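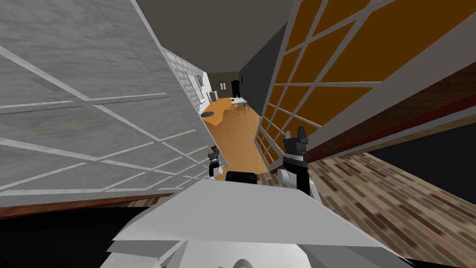

Si-eun Ha wrote back to my last post to say that if I was going to compare two grippers I should stop changing the controller at the same time, and fair enough, she's right. I had swapped the wrist gains between runs and then blamed the fingers. So I threw out that whole batch and started again, and this post is the do-over.

Quick recap for anyone who skipped the last one. I've been trying out two controllers for a two-armed robot in simulation, in an apartment, with the same simple pair of fingers on each arm. One controller is Sebastian, which is the one I've used forever. The other is Amov, which In-ho Joo has been after me to try since January. I kept the grippers the same this time (see, I listen!) and only changed what was driving them.

The job was dull on purpose. Roll down a narrow corridor with both arms up, don't clip the walls, get to the table at the end, pick up a cup. I gave each controller the same set of starting positions and let it go overnight. Sebastian got through 421 runs before I stopped it and Amov got through 396, because Amov takes longer to plan its way out of a corner. I didn't bother evening them up.

Sebastian is the smoother of the two, no question. The arms hold still while the base turns, and the fingers are usually open and ready by the time you reach the table. What it does badly is the corridor. It treats the two arms as if they had nothing to do with each other, so one will drift out wide while the other tucks in, and then you've got an elbow scraping along the wall for the whole trip. I lost a lot of runs that way and it got kind of painful to watch.

Amov keeps the arms together much better. It also pauses, sometimes up to 3 seconds, right before the grasp – and I can't find the setting for that anywhere. Ji-hoon Moon thinks it's waiting on the wrist camera. I turned the wrist camera off and it still paused, so now I have no idea. If you know, please leave a comment, I will be very grateful!

The other thing I noticed is how much the camera angle matters to me, the person. I started out watching from the robot's head and when the view tips over I lose all sense of which gripper is closer. I'd be sure the left one was about to hit something and then it would have plenty of room. Now I keep a second window open with a view from overhead and my stress level is way down.

For now I'm sticking with Amov for the corridor and switching to Sebastian for the pickup. The handoff between them is ugly and the arms twitch when it happens, but the cup gets picked up. Next I want to try the Skestetti fingers, which are wider and have a softer pad, and I promise I won't touch the gains.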